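Jaston Caving Helmet and Lamp Set

Travel and Outdoor > Cave and Tunnel Touring > Helmets and Lamps

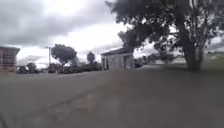 The Jaston set is a hard-shell helmet with a front-mounted lamp, sold together and sized for adults and older children. It is meant for guided cave walks, old rail tunnels and lava tubes where the track is formed and the ceiling is low in places. It is not rated for vertical caving or rope work. For that, look at the Vukard range, which has a four-point harness and a separate backup lamp.

What you get

Helmet shell with removable liner
Lamp with front bracket
Rechargeable battery and charging cable
Two rear clips for the strap
Drawstring storage bag

Fit

The headband adjusts with a dial at the back. One shell covers most heads from 53 to 61 cm. The chin strap has a side-release buckle you can work with gloves on. Wear a thin beanie underneath if you like, but try it on that way before the trip, as it takes up most of the spare room in the band.

Lamp

The lamp has a wide beam for walking and a narrow one for looking up at formations. On the low wide setting it runs for 26 hours from a full charge. On high it runs for 11. There is a red setting as well, which some tour operators ask for when bats are roosting. Hold the button down for three seconds to lock it so it doesn't turn on in your luggage.

The housing handles drips and splashes. Do not put it under water. If the charging port gets muddy, let the mud dry and brush it out before plugging in the cable.

Specifications

Weight with lamp and battery: 410 g
Battery: sealed lithium-ion, not user-replaceable
Charge time: about 5 hours
Shell colours: grey, orange, white
Cable length: 1000 mm

Travelling with it

Pack the lamp in your carry-on with the button locked. Most airlines want lithium batteries in the cabin, so check with yours before you fly. The helmet can go in checked luggage with socks stuffed inside it.

Many show caves ask visitors to clean their gear between sites. The liner comes out and can be hand washed in warm water with mild soap. Wipe the shell with a damp cloth. Solvents and sunscreen will both dull the finish.

Hire

We keep 26 sets for hire at the Dudaria store. Hire is by the day or the week and includes a charged lamp. August is our busiest month, so book early if you are planning a trip then. Sets are cleaned and checked when they come back. A late return is charged at the daily rate.

Spare parts

Liners, chin straps and rear clips are kept in stock. Brackets made by Aerts also fit this shell, but the clip sits a little higher and the beam will need tilting down. Lamps bought before the current model use a different cable, so look at the port before ordering a new one.

Returns

Unused sets can be returned within 30 days with the bag and cable. Replace any helmet that has taken a hard knock, even if no crack shows.

Page updated April 30, 2025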